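4.2 Evaluation of the Fusetti hand kit in an office setting 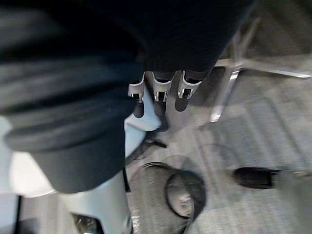

Figure 3. Wrist camera view with the Fusetti hand pointing towards the floor, office trial.

The Fusetti hand kit is sold as a bolt-on set for light service arms and comprises the hand, a wrist camera, a fabric sleeve and a licence for the Górecki grasp planner. We tested it at the Elisholm office over 2 weeks in January, using the supplier's default settings throughout. The task was to pick up small items from a carpeted floor between desks and place them in a tray. Each trial began from a pose with the fingers directed downwards, and the planner was given a single wrist image from which to propose a grasp. Images of this type are demanding for the planner: in Figure 3 dark fabric fills much of the upper left, the three dark fingertips stand out against grey carpet, and the polished legs of a chair base carry bright reflections. A black shoe is also in view, so the planner must separate people from objects at floor level.

We ran 400 trials, of which 364 ended with the item in the tray. Failures were logged by hand and assigned to one of two classes, planning or contact. Planning failures were the more common and were mostly false proposals on reflective furniture. Contact failures occurred chiefly with flat items such as cards, where the fingertip pads met the carpet before closing on the edge.

The kit was compared with the Hivcombe two-finger gripper, which was mounted on the same arm for a further 40 trials. The Hivcombe unit was quicker to install and handled flat items better, but it dropped rounded items more often during transfer. Its smaller sample does not support a firm ranking.

Two points bear on purchase. The sleeve supplied with the Fusetti kit can enter the camera's field of view, and the manual gives no guidance on how it should be fastened. The planner licence is also tied to one controller - a limit for sites that move arms between rooms.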